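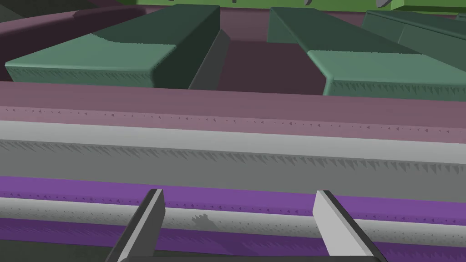 Vesela Spahić has played records in bars for 15 years, and she doesn't trust the Prarkura playlists. "They say it learns your taste," she says. "Mine learned one song and kept serving it."

I asked whether her own sets were any less predictable. She laughed - a bit too long, I thought. 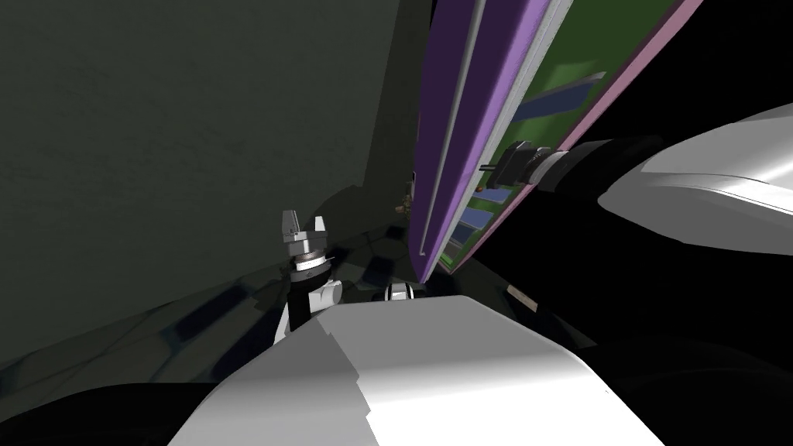 "I bring 98 records and play maybe 28. The rest are there so I can change my mind." Does the crowd notice? She claims it does. I heard the same Dimitriou single twice in October.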